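Skarnex Boards > Building Bricks > Sorting and Storage

Thread: Open bins or drawers for mixed bricks?

kuusk_72
Joined in January, first thread here. I have a big lot of mixed bricks to sort, 2727 pieces according to the seller. So far everything is in bags. I want to get it into something I can build from, and I'm stuck between small drawers and open bins. My budget is $30 for the first round. What are people using?

pinkbinfan
Open bins, every time. I use rectangular plastic ones side by side on a white table, two of them pink and two blue.

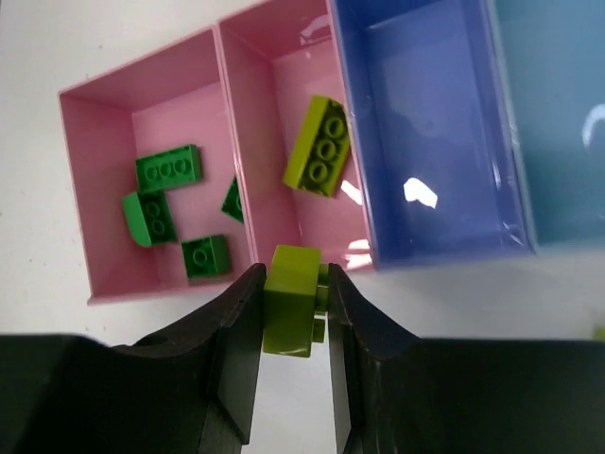
I used drawers for years before that and I spent more time pulling them out and pushing them back than building. With bins you just drop the brick in. For a first pass I'd sort by color only and worry about part types later. Don't buy a lot of bins until you know how many colors you really have.

studs_up
Disagree on color. Sort by part. If you have a bin full of green and you need one green 2x2, you're digging through green on green. A 2x2 in a bin of mixed 2x2s is easy to spot. Every big collection I know of ended up sorted by part.

pinkbinfan
Sure, for a big collection. He has 2727 pieces. That's a weekend, and he hasn't even opened the bags.

kuusk_72
I've opened one bag, for the record. Mostly plates. Does it matter how the bins sit on the table? Mine would have to go on a desk that is 30 inches deep.

clornuvby
It matters more than what kind of bin you get. Put them at the back and keep the front of the desk clear for the pile you're working on.
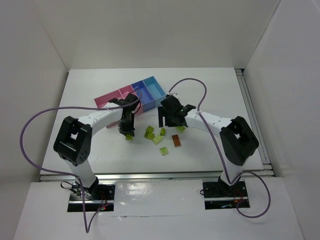
The mistake I made for a long time was dumping a whole bag at once. You end up sorting on top of your sorted stuff. Now I pour out a small amount, finish it, and pour again. I also set the bins on a diagonal, the way they are in that picture, with the pink end on the left and the blue on the right, and leave the loose ones in front. Straight rows work too. I just like the angle better for my reach.

studs_up
A diagonal row wastes the whole back corner of the desk. On 30 inches I'd go straight against the wall.

clornuvby
It does waste some. I don't keep anything back there anyway.

illow_bricks
What about dust? I had open bins for one winter and went back to drawers. Washing bricks is not how I want to spend an evening.

pinkbinfan
I lay a dish towel over mine at night. No problems.

illow_bricks
Fair. I have two cats, so a towel wouldn't last.

clornuvby
One more, since he asked about layout. This is wider and has the whole table in it.

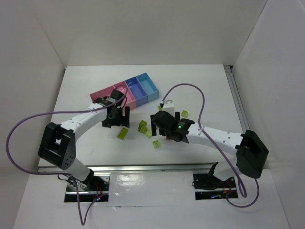 Four open bins toward the back, left of center, green bricks near the middle

kuusk_72
Thanks, that helps. I'm going with four open bins and color first. If the green one gets too full I'll split it by part.

studs_up
It will. See you back here when it does.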